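Monday, pilot notes, attitudes survey (neighbor countries module)

Started 8:30. Timo and Hannelore on phones, me on coding. Script is version 4, with the changes Arne asked for after the Zollen test calls.

Pilot target was 50 completes. We stopped at 30 when the afternoon list ran dry. The rest get called tomorrow from the Curbridge list, which Mattes still has to clean. It has duplicates and a batch of numbers missing a digit.

Main problem so far is Q7, "Do you see the following country as friendly, neutral or unfriendly?" People answer about the government for one country and about the people for the next. Hannelore had a man say friendly, then spend two minutes complaining about that country's tariffs. She coded him friendly because that was the word he used. I left it.
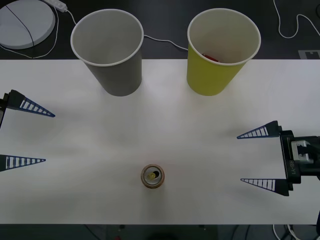
Should we read out "don't know" as an option on Q7?
Leave it unread and code it only when the respondent offers it. The last wave was done that way, and if we change it now the trend line breaks.

Bernd disagrees, for the record. He thinks the unread version pushes people into "neutral" and that our neutral share is padded. We could split the sample in the main wave, half read and half unread. The cost would be small since it's one line in the script. To be decided when Arne is back.

Country order: the rotation was not working. The Hudia export shows the same country first in every interview before 11:00. Timo found the setting, it had been switched off when the script was copied over. Fixed, and the later interviews look right. The early ones are flagged in column R and should not be used for anything that compares countries.

Q9 (which country should we have closer ties with) is open-ended and takes too long. Several people named a group of countries or "all of them". Added code 20 for "more than one named, no preference". Before that Timo had been putting these under "other" and I had been putting them under "refused", so both of us need to go back over our morning sheets.
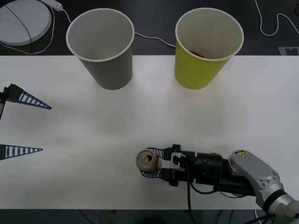 The other open one, Q12, went better. Most people give one short reason and stop. I am keeping trade and jobs as separate codes for now even though they overlap a lot. Hannelore would merge them. If the main wave comes out the same way we can merge afterward, but we can't split them later without going back to the verbatims.

Weights: the target file from last wave is still the old one, with the districts before the boundary change. Main wave is planned at 1629 interviews, same as last time, so the cell sizes should hold up if the new district table arrives. Wegener promised it and it has not come. Bernd will call them again.

Wording for the client summary: no percentages from the pilot. Last time somebody quoted a pilot number in a council meeting and we had to write a correction.

To do
Mattes: Curbridge list, duplicates out
Timo: recode Q9 from the morning
me: same, plus check column R against the call log
Hannelore: shorter intro. People hang up before we get to the part about anonymity, so move that to the first sentence
Arne: decision on Q7 split

Average length was too long by my watch but the timer in the export includes the dial time, so don't use it until that is subtracted.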